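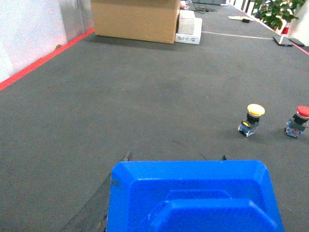

Re: [grippers] Grasimo two-finger vs. the old Yazzie, button task

> We ran the Grasimo fingers for a full afternoon and got 46 presses
> without a miss on the yellow button. Same arm, same controller.
> I'd say the Yazzie can go back in the drawer. Anyone at
> Deltcombe see a reason to wait?

Yes, a few.

46 presses on one button tells me the arm repeats well, and we knew that in May. What did it do on the red one? You don't say. A mushroom head is a big forgiving target and you could hit it with a broom handle.

Our own numbers are less cheerful. With the bases left unclamped on the carpet we got 18 good presses out of 20 with the Yazzie. With the Grasimo we stopped after 8 because the base kept walking and we were re-aiming by hand. That may be our mounting, so I'm not blaming the fingers yet.

Second, the wrist camera. The blue housing takes up a lot of the bottom of the view and only the very tips of the fingers show past it. Fine for pushing. I don't see how you judge a grasp on anything small that way, and Fukach's sales sheet is no help on camera angle.

Could you rerun with both buttons, moved between tries, and post the misses too? I'd keep the Yazzie bolted on until then.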